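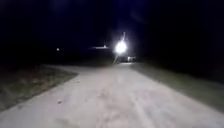 Issue 3, page 2

Night walks with the Hiso: teaching the path by remote control

by Dagmar Polák

In the last issue I wrote that the daytime part of our path teaching at Gramlow was finished, and that we would go on with the dark hours. Several readers wrote to ask how a person teaches a robot to follow a path, and why it must be done at night also. I will try to answer both, and I ask for patience with my English.

The method is simple to say. One person holds the controller and drives the robot along the path, as well as she can. The robot stores what its camera sees and, together with each picture, what the hand on the stick was doing in that moment. Later a program learns from these pairs. We do not tell it "this is grass" or "this is concrete". It receives only the driving, so everything that the driver does becomes a lesson, the bad habits too.

My own bad habit was to hurry in the straight parts and to brake late at the junctions. Where the pavement opens to the left in a curve, I used to drift a little toward the opening and then come back. I did not feel it in my hand. Bienvenido Sebastian, who prepares the recordings for training, found it when he put my runs beside his own. After the first training the robot did the same small drift at every junction, very faithfully. I had to drive these places again, slowly, with my eyes on the right border of the path and my thumb almost still.

At night there are other difficulties. The near concrete is pale and easy to see, but the grass loses its green and comes close to the color of the ground behind it. Sometimes the border is only a soft change from light to dark. A driver who stands beside the robot can look around and remember where the path goes. The robot has only its picture. For this reason we have now a rule that the night driver looks at the screen and a second person walks near and looks at the real path. The second person has the stop button and may use it without asking.

Lamps were the subject of our longest discussion. When a lamp is in front, it becomes a big white spot in the picture, and the path behind it is hard to read. Bienvenido wanted to take these pieces out of the recordings. I wanted to keep them, and I still do. People who walk home at night do not have a path without lamps, and the robot will not have one also. We agreed to keep them but to mark them, so that we can train with and without and compare. The comparison is planned for August.

A few words about corrections, which I think are the most useful part of the work. If we record only good driving, the robot never learns what to do when it is already too near to the grass. So we let it drive alone, and when it begins to go wrong, the driver takes over and brings it back to the middle. Only the part after the taking over is kept for the lesson. The correction should be calm. A strong pull on the stick teaches a strong pull, and then we get a robot that goes from one side to the other like a person who cannot decide.

We have now nearly 900 usable night runs. The plan is 2000 before we change to the second path, at Stostgate, where the surface is brick and the verges are higher.

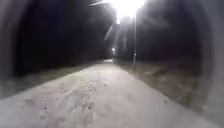

The picture is still Gramlow; Stostgate is a path that none of us has driven in the dark yet, and I would like us to walk it first without the robot, only to learn where the curves are.

For those who want to help with driving, the requirements are small. You need to have done the daytime introduction, you need warm hands, and you should be able to drive for one full battery without talking. Please write in the log when you feel tired. A tired run is not forbidden, but Bienvenido wants to know which ones they are. Please also write down any change in the stick settings, even a very small one. We lost several good runs in spring when the sensitivity was changed and no one wrote it.

The old controllers from Kaewkla go back to the store on 13th June. If you have one at home, bring it with the charging cable. The new ones have a softer stick, and I suggest that everybody makes some practice runs in daylight before taking them out at night.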